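Household Produce Storage Records: Data Card

17/08/2018
By Yamila Gallardo
Reading time: 2 minutes

Summary

The Briltari set holds diary entries on how households in Hamumton store fresh fruit and when they discard it. It covers 317 households, each of which kept a diary for 20 days. 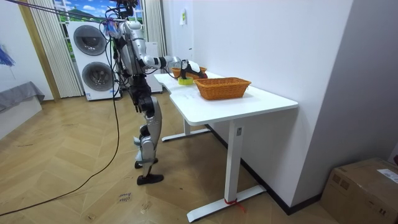 Rafia Pirzada asked whether fruit eaten outside the home should be entered as discarded. It should not; such items are coded "left" in the column `outcome`.

Files

- `entries.csv`: one row per item per day
- `homes.csv`: household size and type of kitchen
- `codes.txt`: codes for fruit, place and outcome

Places of storage are coded as basket, bowl, cupboard, refrigerator or other. Open baskets and bowls were coded separately from September onward; earlier rows use the single code `open`.

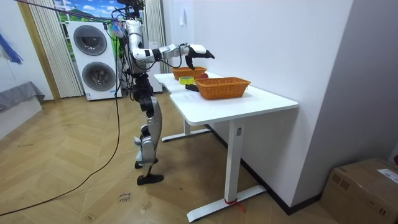 Desk with baskets.

Known Limits

Diaries from 11 households are incomplete and carry the flag `partial`. Weights were estimated by the households themselves and should not be summed. Bananas were entered

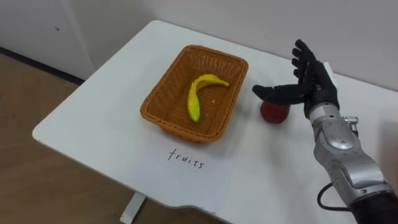

singly in most diaries but by the bunch in those from the Vukania district. Users comparing the two should convert to single fruit by means of the column `per_bunch`, which is blank where the size of the bunch was not recorded.

Labels

Fruit names were entered by hand and later matched to a list of 94 terms. Entries that read only "fruit" or "fruits" were kept under the code `general`.

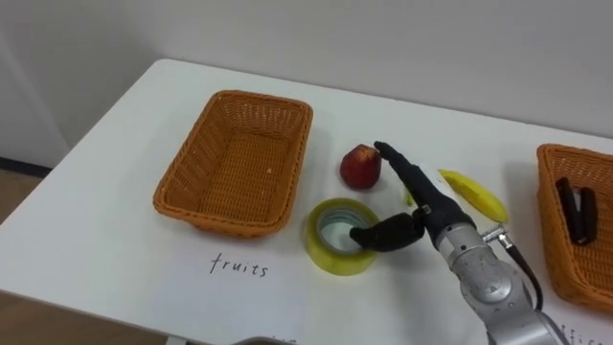
Basket and handwritten label, "fruits".

Contact

Corrections may be sent to Mohsin Yousafzai at the Phromma records office.

Related items

- Briltari Bread and Grain Diaries
- Notes on Coding Kitchen Types
- Hamumton Market Price Lists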